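Suche Suchbegriff eingeben Los

Esko Partanen
20. März 2023

1/ Können Maschinen inzwischen Werkstattarbeit? Kurzer Thread zu PC-Demontage und Bauteilhandling. Ergebnis vorweg: teilweise, und zwar an anderen Stellen, als die Prospekte nahelegen.

2/ Der Arbeitsplatz heißt bei uns Vinska. Zwei Aufgaben: im offenen Gehäuse am Mainboard arbeiten, Prozessoren in einer Vorrichtung ablegen. Für einen Menschen ist beides Routine.

3/ Problem eins ist der Bauraum. Das Board sitzt im Gehäuse, ringsum Blechwand, Kabel, Steckkarte. Die Finger müssen zwischen Elkos und Verriegelungen hinein, ohne etwas zu streifen.
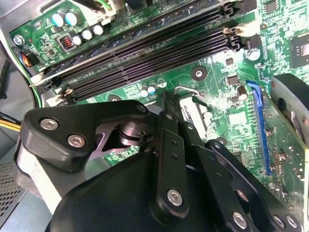
Greifer über dem Board, alle vier DIMM-Slots leer.

4/ Die Kinematik schafft das. Schwierig ist die Kraft. Eine Slotverriegelung verzeiht wenig seitliche Last, und auf den letzten Millimetern verdeckt der Greifer einen guten Teil dessen, was man sehen will.

5/ Kabel sind schlimmer. Ein Bündel liegt in jedem Gehäuse anders. Nhyira Aryee plant bei uns die Bahnen und rechnet Leitungen grundsätzlich als Sperrzone. Kostet Reichweite, spart Boards.

6/ Problem zwei ist das Fügen. Hier hilft die Vorrichtung: gedruckte Platte auf Aluprofil, Aufnahmen mit erhöhtem Rand. Die Lage der Aufnahme ist damit bekannt, die Lage des Teils zwischen den Fingern nur ungefähr.
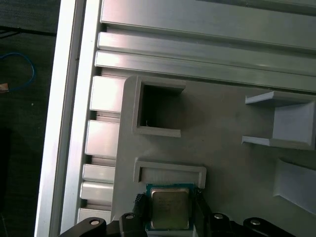
Prozessor zwischen den Fingern, Oberkante am Rand der Aufnahme.

7/ Bei uns gilt: Wer die Umgebung konstruieren darf, hat den größeren Teil der Automatisierung schon erledigt. Im Haushalt darf man das selten. Eine Spülmaschine räumt niemand nach Zeichnung ein.

8/ Takt: 46 Sekunden pro Prozessor, von Hand 18. Nachts ist mir das egal, tagsüber nicht.

9/ Im September kommt eine zweite Station dazu, Arbeitsname Tilahun. Dort geht es um Schrauben. Fragen zur Greifergeometrie gern als Antwort, CAD gebe ich nicht raus.

Kontakt · © 2023 Esko Partanen · Nach oben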